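Gallery: the spare room desk, nearly done

Posted Friday, July 17, 2026

Hello again! If you've been following the spare room saga since March, you'll know it has been a bedroom, a place to dry washing, and for one very long fortnight the home of Czesław's bicycle in bits. Well, it's now a room with a desk in it, and I'm rather pleased with myself, so this is a little gallery page mostly about the things that live on the desk. Or will live on it. Or are being tried out on it and may yet be sent back upstairs.

First, the lamp. I'd been putting up with a clip-on thing from my student days which drooped whenever I typed too hard. What I wanted was a proper light with somewhere to plug things in, as the only wall socket in the room is behind the wardrobe (thank you, whoever wired this house) and I was sick of having an extension lead curled round my feet like a cat. I looked at loads. The Harnemar one was lovely but had no sockets whatsoever, and the Kitar was clever but came in a shade of orange I couldn't have lived with. In the end I went for a white one with sockets and USB ports built into its round base, and it cost me 16 pounds less than the Harnemar would have done. I've put the money towards curtain hooks. Living the dream!

Then there's the folding fan. I've got a soft spot for fans, and there are 8 of them in a shoebox, most from charity shops and one from my gran, who used hers in church and could tell you exactly what she thought of a sermon by how fast it was going. I'd like one out on the desk for the hot afternoons, partly because an electric one blows my papers about and partly because I just like looking at them. I'm still deciding which one gets the job. The pale one with the dark sticks is in front at the moment, though Czesław says it looks as if it's waiting for an opera.

The grey curtain was the last big job. It covers the alcove where we keep the Plirnel shelving (useful, ugly, full of paint tins) and it took me two goes to get it hanging the way I wanted. The fabric came from Trương, the little shop by the bus station, where they very kindly cut it to 162 centimetres for me after I'd written the number down wrong and had to ring up from the car park. Do double-check your measurements, everyone. And give the fabric a wash before you hem it, because mine came out of the machine noticeably shorter and I was very glad I hadn't started sewing.

I did think about a patterned curtain for a while. There's a lot of pattern going on elsewhere in the house, though, and with the white table I wanted something quiet behind it so that I can move bits and pieces round without the whole corner shouting at me. So grey it is. Czesław calls it "the dentist's waiting room" but he has been doing his crossword in there every evening, so draw your own conclusions.

Right, enough from me, on to the gallery.

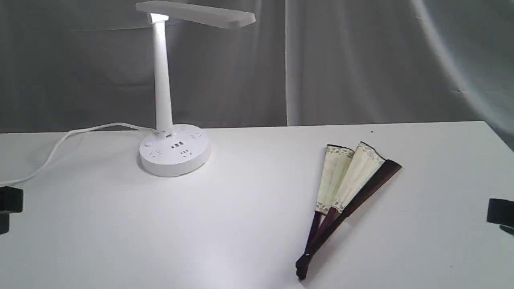

The lamp switched on, with the fan on the other side of the table.
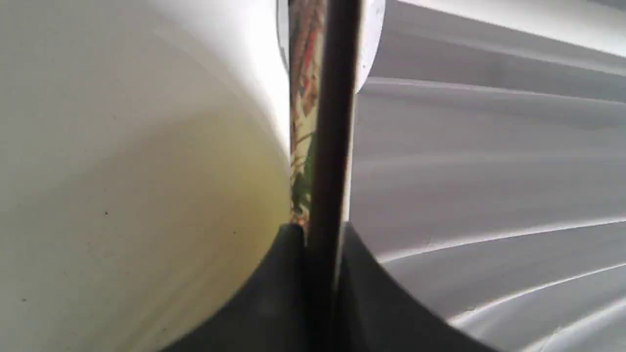
Close up, with a strip of reds, oranges and greens peeping through behind the dark rod.

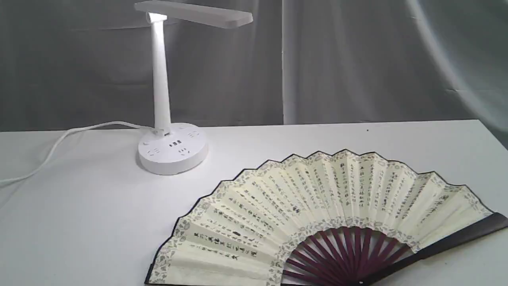

The lamp again with the grey curtain behind it, and the sockets and USB ports in the base.

How do you clean a fabric folding fan without ruining it?

Open it out gently on a clean towel and go over it with a soft, dry make-up brush, working along each pleat from the sticks outwards. I'd keep water well away from it, as the glue can give and the fabric can pucker. If there's a mark that won't brush off, try a tiny bit of white bread rolled into a ball and dabbed on (my gran's trick), then close the fan along its old creases and put a loose ribbon round it overnight.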